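From: Shirley Haworth
To: Coltetti fans list
Date: 3/17/23
Subject: Re: [coltetti] Setlist from Trutemcombe??

Saqib Minhas wrote:

> Did anyone on here make it to the Trutemcombe show? I've seen three
> different setlists posted and they can't all be right. One of them has
> "Nasution" as the opener, which they haven't played since Lempi
> Kiiskinen left. Also is it true Oona did a whole verse in Finnish, and
> is the new record really 80 minutes long? I was stuck at work and
> I am not coping well.
>
> Saqib

Saqib, I was there, four rows back, behind a man with the widest hat in the county. I can tell you what I heard. What I saw was mostly felt.

They did open with "Nasution." I'd have bet my car against it, so it's lucky no one was taking bets on my car. It was slower than on the first album, no drums until the second chorus, and Oona Valtonen sang the whole thing with her hands in her coat pockets like she was waiting for a bus. It was wonderful. The people next to me talked through all of it and then cheered very hard at the end.

After that, as far as my notes go (ticket envelope, eyebrow pencil):

Nasution
Low Tide Kitchen
Flustness
new one, something about a ladder
Paper Harbor
another new one, no ladder
Your Brother's Radio
Flustness again, after the bass amp died the first time
encore: Good Coat

The amp business took 5 minutes and was better than some support acts I've paid to see. Oona told a long story about a ferry, forgot the ending, and asked the front row to vote on one. The ferry sank.

No Finnish verse. She counted in one of the new songs in Finnish, and by the time that got to the parking lot it was a verse. Give it until summer and it'll be an opera.

On the album: the woman at the merch table said it runs 80 minutes over 4 sides, and that they cut it down from 107. I love this band, but I remember the January EP, and there was a track on that where I made and ate a sandwich. Still, I've ordered the vinyl. I've also ordered the T-shirt, in a size I used to be.

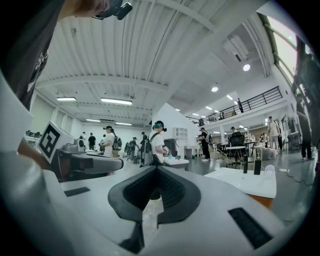
Mawar Nugroho has a recording of the second half, from further back and nowhere near the hat. She says the talking is loud but "Paper Harbor" came out clean. Write to her off-list, please, and don't all do it at once, as her inbox is the size of a matchbox.

One correction to the wiki while I'm here. Lempi didn't play on "Good Coat." She's thanked on the sleeve, and someone has turned that into a full piano credit with a footnote. I fixed it twice and it's back.

Does anybody know if they're doing the coast dates with the same opening band? If it's the two guys with the one accordion, I'll plan on a late dinner.

Shirley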